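Start | Unterwegs | Orte | Übernachten | Essen | Kontakt

Kategorie: Kleinstädte & Wochenendtrips

Melden macht den Laden wieder auf: Neuer Uferweg, alte Fähre und endlich Betten im Brimex

3. April 2023

Wer hier schon länger mitliest, weiß, dass ich eine Schwäche für Melden habe. Kleine Stadt, breiter Fluss, ein Marktplatz, auf dem man nach zwanzig Schritten schon wieder am anderen Ende steht -- und trotzdem komme ich jedes Mal mit vollem Notizbuch nach Hause. Jetzt gibt es Neuigkeiten, und zwar gleich so viele, dass ich meinen geplanten Text über Bahnhofsbuchhandlungen erst mal verschoben habe (kommt noch, versprochen!).

Die wichtigste zuerst: Der Uferweg nach Sarby ist fertig. Komplett, durchgehend, von der alten Anlegestelle bis zur Mühle am Ortseingang. Seit November war die Strecke gesperrt, und wer im Winter dort war, kennt das rot-weiße Gitter hinter dem Bootshaus und den Umweg über die Landstraße, auf dem einem die Milchlaster um die Ohren fahren. Das Gitter ist weg. Ich bin am Tag nach der Eröffnung losgelaufen, morgens, mit zu dünner Jacke, und habe für die Strecke gut zwei Stunden gebraucht, inklusive Trödeln und einer Käsestulle auf der Bank am Wehr.

Der Weg ist breiter als früher, man kommt jetzt auch mit Kinderwagen durch, und an der Stelle, wo es nach Regen immer so matschig war, liegt ein Holzsteg. Radfahren ist erlaubt, allerdings soll man zwischen Wehr und Schrebergärten absteigen. Gemacht hat das, als ich da war, genau ein älterer Herr, und der hatte einen Platten. Die Beschilderung könnte besser sein: Kurz hinter den Gärten gabelt sich der Weg, und da steht nichts. Rechts halten, sonst landet man beim Klärwerk. Ich weiß, wovon ich rede.

Die zweite Neuigkeit ist die Fähre. Die Juhl fährt wieder! Das ist dieses flache grüne Boot, das die Leute am Ostufer früher zum Einkaufen gebracht hat und das dann jahrelang aufgebockt neben der Werft stand. 17 Fahrgäste dürfen drauf, Fahrräder zählen extra und kommen nach vorne. Kinga Nyitrai steht am Steuer, sie hat vorher auf größeren Schiffen gearbeitet und wollte nach eigener Aussage »mal wieder abends zu Hause sein«. Die Überfahrt kostet 5 Euro, zurück kommt man mit demselben Ticket, solange man es am selben Tag noch findet. Ich hatte meins in der falschen Hosentasche und habe den halben Steg aufgehalten -- Entschuldigung noch mal an alle hinter mir.

Gefahren wird fürs Erste nur bei ruhigem Wasser, einen festen Winterfahrplan gibt es nicht. Wer sichergehen will, schaut auf die Tafel an der Anlegestelle, dort wird morgens mit Kreide angeschrieben, ob und ab wann die Juhl ablegt. Eine App ist wohl im Gespräch. Mir reicht die Tafel.

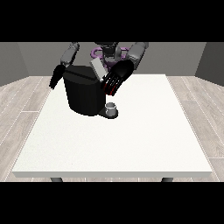

Übernachten war in Melden ja immer so eine Sache. Entweder man hatte Glück und bekam eines der Zimmer über der Apotheke, oder man fuhr mit dem letzten Bus wieder weg. Mit dem Brimex ändert sich das jetzt, denn das ehemalige Kaufhaus am Markt ist seit letzter Woche ein Hotel, und die große Leuchtschrift auf dem Dach haben sie Gott sei Dank behalten. Ich habe eine Nacht dort geschlafen, selbst bezahlt wie immer, und zwar im zweiten Stock zum Hof. Ruhig, gutes Bett, Vorhänge, die wirklich dunkel machen. Frühstück gibt es in der früheren Stoffabteilung, und wer sich beim Kaffee schon an einer schwarzen Maschine auf einem schlichten weißen Tisch wie oben im Bild erfreuen kann, ist hier trotzdem besser dran, wenn er sich bedienen lässt: Der Filterkaffee kommt in Kannen an den Platz und wird ungefragt nachgeschenkt. Ich hatte drei Tassen und danach ein sehr zügiges Gehtempo.

Geführt wird das Haus von Anikó Simon, die als Kind dort mit ihrer Oma Knöpfe gekauft hat. Sie hat mir die alte Rolltreppe gezeigt, die erste in der ganzen Gegend, die damals wohl an den Wochenenden regelrechte Ausflüge ausgelöst hat. Fahren tut sie nicht mehr, aber man darf sie hochlaufen, und auf jeder zweiten Stufe steht ein Topf mit Farn. Fand ich schön, auch wenn ich mit dem Koffer dann doch den Aufzug genommen habe. Ein Einzelzimmer kostet unter der Woche 154 Euro, das ist für Melden ein stolzer Preis, und ich habe das auch so gesagt. Die Antwort: Im Sommer kommen unter dem Dach noch ein paar kleine Kammern mit Bad auf dem Flur dazu, die deutlich günstiger werden sollen. Das werde ich überprüfen!

Und dann ist da noch die Sache mit dem Parken, die im Ort gerade viel heftiger diskutiert wird als Weg, Boot und Hotel zusammen. Der Marktplatz soll über die Saison autofrei bleiben. Dafür wurde die Wiese hinter dem Sportplatz geschottert, von dort läuft man an der Kirchmauer entlang in die Altstadt. Die Frau in der Bäckerei findet das furchtbar, ihr Mann findet es prima, und beide haben es mir gleichzeitig erklärt, während hinter mir die Schlange bis auf die Straße ging. Mein Eindruck nach zwei Tagen: Der Platz ist ohne Autos einfach viel hübscher, man hört den Brunnen wieder, und die Tische vom Eiscafé stehen nicht mehr halb im Rinnstein. Aber ich muss dort auch keine Getränkekisten ausladen.

Beim Stadtfest zur Eröffnung war ich übrigens nur kurz, mir war es zu voll. Mehr als 441 Leute sollen sich allein für den gemeinsamen Spaziergang nach Sarby angemeldet haben, das ist für so ein Städtchen schon eine Hausnummer. Die Blaskapelle ist vorneweg marschiert, jedenfalls bis zum Wehr, dann wurde ihnen die Tuba zu schwer. In Sarby gab es Suppe auf dem Mühlenhof, und als ich ankam, war nur noch die mit Linsen da. War aber gut, ordentlich Essig dran, so wie ich sie mag.

Apropos Sarby: Das Dorf wird gern als bloßer Wendepunkt behandelt, hin, Foto von der Mühle, zurück. Bleibt ruhig ein bisschen. Hinter der Kirche geht ein Trampelpfad auf den Hügel, oben steht eine einzelne Linde mit einer Bank rundherum, und von dort sieht man den Fluss in beide Richtungen und bei klarer Luft auch die Dächer von Melden. In der Mühle selbst verkaufen sie Mehl und Honig, Kartenzahlung geht nicht, einen Geldautomaten hat das Dorf auch keinen. Also vorher Bargeld einstecken, ich musste mir den Honig zurücklegen lassen und hole ihn beim nächsten Mal ab.

Noch schnell das Praktische, weil sicher wieder Mails kommen: Mit der Bahn seid ihr am besten über den Südbahnhof unterwegs, von dort sind es zehn Minuten zu Fuß bis zum Markt, immer bergab. Der Bus aus Sarby zurück fährt am Nachmittag stündlich, abends gar nicht mehr. Hunde dürfen auf die Juhl, im Brimex nur nach Absprache. Und das kleine Museum im Torhaus, nach dem mich letztes Jahr so viele gefragt haben, bleibt vorerst geschlossen, da wird noch am Dach gearbeitet. Ich habe durchs Fenster geguckt und vor allem Eimer gesehen.

Ich fahre im Mai wieder hin, dann mit dem Rad, und probiere die Runde andersherum: erst mit der Fähre rüber, am Ostufer hoch und über die Brücke bei Sarby zurück. Falls jemand von euch die Strecke schon kennt und weiß, ob man da mit schmalen Reifen durchkommt, schreibt mir bitte.

Abgelegt unter: Flussstädte, Wandern mit Einkehr, Neu eröffnet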